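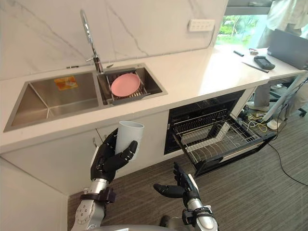 Photo: Timo Seidel / Ledcombe

Home | Visits | Materials | Archive | Contact

Filed under: Plant visits, Stone and surfaces

The Matos works at Tumurberg cuts and polishes marble slab for kitchen and bathroom walls. Visitors are taken round in groups of 9, and the tour lasts 60 minutes.

Blocks enter through the east hall and go to a gang saw. Jericho Dagdag, who runs the saw line, put the current order at 394 slabs, most of them white with gray veining. Sawn slabs are filled with resin on the back, cured, and sent to the polishing line, where the last heads run at 500 grit for a honed face. A gloss face needs further passes on a second machine.

Outlet cutouts are made by water jet from a customer drawing. Matos asks for sink and faucet positions on the same sheet so that the veining can be laid out across the joints.

The storage yard was closed during our visit. Ear protection is issued at the gate; safety shoes are not.

Last updated: August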